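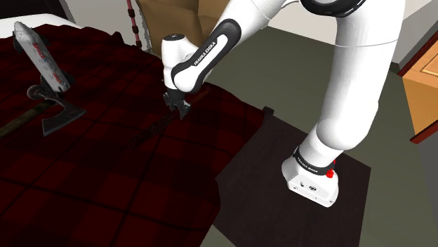
Slide 1. Simulated Franka arm, gripper open above the stick. Shuttle and axe also on the blanket.

Talk notes – what does a demonstration teach?
Posted in March by the Prendeck workshop team

Start with the stick. Ask the room how they would pick it up. Most will say "by the end" or "by the middle" and not think about it again. The arm has to get that from us, one recording at a time.

Our set at Prendeck: 400 demonstrations, all by remote control, all in simulation. Fullent's pitch says 100 is plenty for a pick like this. Maybe. I'd like to know who was driving. We threw out 80 of ours for hesitating over the grasp, and I'm still not sure that was right. Hesitation is data too, if the operator was fixing something.

PAUSE. Let someone object.

Hand guiding vs. remote. Pruitt people swear by hand guiding – you feel the joints, you get smoother paths. Fine, but you can't grab a simulated arm by the wrist. And smooth for whom? A smooth path to the wrong spot is still wrong.

Dark stick on dark plaid. I chose this slide on purpose. The operator finds the stick by knowing it's there. Does the policy? Don't answer yet, come back to it after the Prerkel numbers.

Prerkel: 158 test runs, same blanket every time. Say that twice. I don't call that generalizing.

If short on time, skip hand guiding and go straight to questions.

This site uses cookies. Accept / Manage settings

Contact | © Prendeck | Back to top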